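The pasta shelf, finally

August 1, 2025

I have been putting this one off since January, and I'm a little embarrassed by how much spaghetti two people can collect. Every time I came home from the shop on Vollisberg there was another package under my arm, and into the pile it went — on top of the others, naturally. The STATIME is my favorite, mostly for that cheerful yellow label.
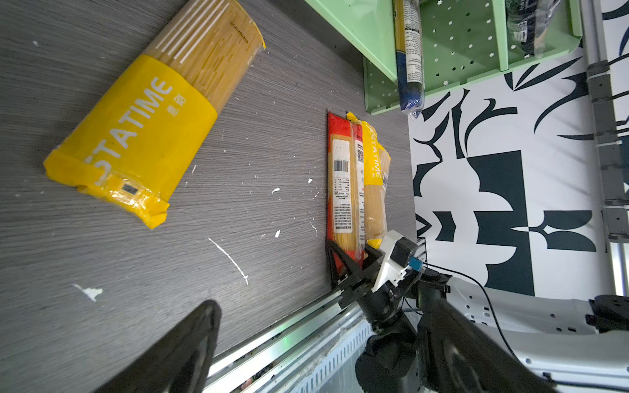 Sorting the pile

I like to get everything out on the gray table before I decide where any of it lives. Long packages slide over each other terribly, and the big blue pouch takes up more room than it has any right to.

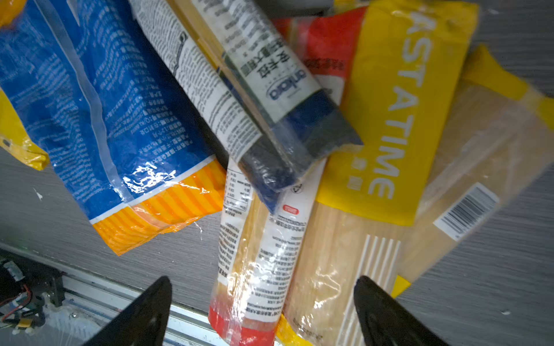

Kimutai thinks I should pour it all into jars, but I'd miss the wrappers, and half of them tell you what's inside (if you can read them!). So the spaghetti will stand upright on the mint-green shelf, and the pouches can go in the Lokar bin by the door. Supper tonight is the red one, with garlic.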